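Notes on drying small flat things: insoles, slipper liners, and the fuzzy strips that come off the edges of both. I had been leaving them on a radiator in February and on a windowsill the rest of the year, and neither method treats the edges well. A round hanger with pegs on a small wooden rack does a better job in less space.

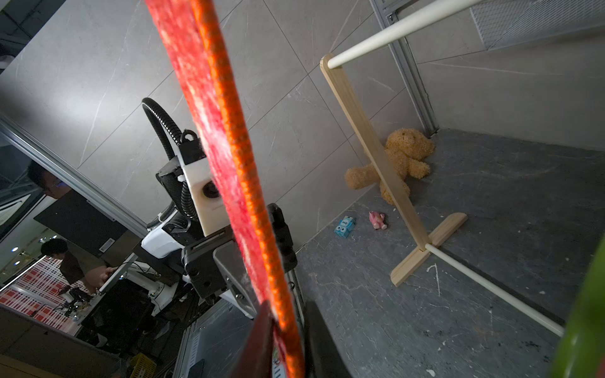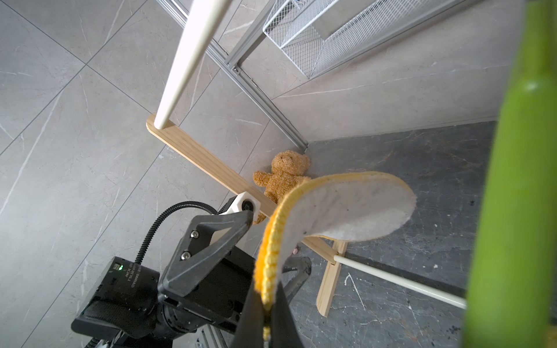
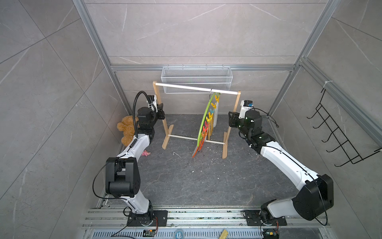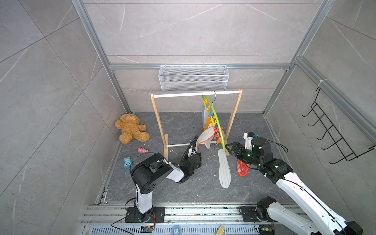 *Last modified: Fri 6 September*

## The rack

The rack is pale wood with two side frames on splayed feet and a white rod across the top. It is a low, small stand of the sort sold for a tabletop or a corner. Most of the full-size folding racks I have used are built around towels and trousers, with long bars at close spacing. An insole laid over one of those bars dries with a crease across the arch, and the crease stays.

With a single top rod you get one clear drop underneath. The hanger hooks on and everything clipped to it hangs by its own weight. Check the height before buying. The round hanger reaches nearly to the floor on this rack, so a bigger hanger would need a taller stand.

## The hanger

The hanger is a green plastic ring with clothespins in several colors. I ignore the colors. Maritza Flores, who has the same arrangement at her place in Plaltville, gives each pair its own color and says she never has to match anything afterward. I have tried it twice and run out of yellow both times.

Load it from opposite sides. If four heavy insoles go on one side first, the ring tips and the pegs slide against each other. My order is:

1. One piece on the left, its partner on the right.
2. Thick pieces before thin ones.
3. Anything with a loose edge last, where it can be reached.

Leave a finger's width between neighbors. Two insoles touching face to face will still be damp in the middle the next morning.

## Where to clip

Clip at the heel and let the toe point down. The heel is narrower, usually denser, and takes a peg mark without showing it. A long insole hung by the toe tends to curl forward as it dries, and then lifts inside the shoe.

Mesh insoles can go on either way. Felt and fleece ones should be clipped no more than 11 mm in from the edge, measured from the outside of the stitching. Any deeper and the peg leaves a dent in the pile that has to be brushed out.

Overlocked borders need a bit more care. The thread sits in thick ribs and a sprung peg can catch one and pull it. I open the peg fully, place it, and close it straight down. Sliding it on sideways is how I lost the border on a pair of Clarura liners.

## Fuzzy strips

Trim strips with a long pile go over the rod and are not pegged at all. Shake them first, holding one end, then run two fingers down the length in the direction of the pile. They shed. Keep them away from anything pale that is still wet.

## Floor and wall

A hard floor and tiled wall are the right surroundings for this job. Drips wipe off and lint is easy to find. I would sweep before starting, especially on a dark floor, where every white scrap shows. A shallow wire basket on the wall is useful for spare pegs, which otherwise migrate.

Plush toys can share the corner if they are dry. Wet ones are a separate problem: a stuffed bear takes days, and pegging it by the ears stretches them. Anneli Toivonen dries hers flat on a mesh shelf and turns it every 6 hours while she is awake.

## Times

With a window open and no heating on, thin mesh takes me 6 hours. Foam wants overnight. Fleece with a stitched border is the slowest, and the border is the last part to dry, so press the stitching between two fingers before taking the piece down.

I still haven't tested wool felt. There is a pair in the drawer waiting for a free weekend.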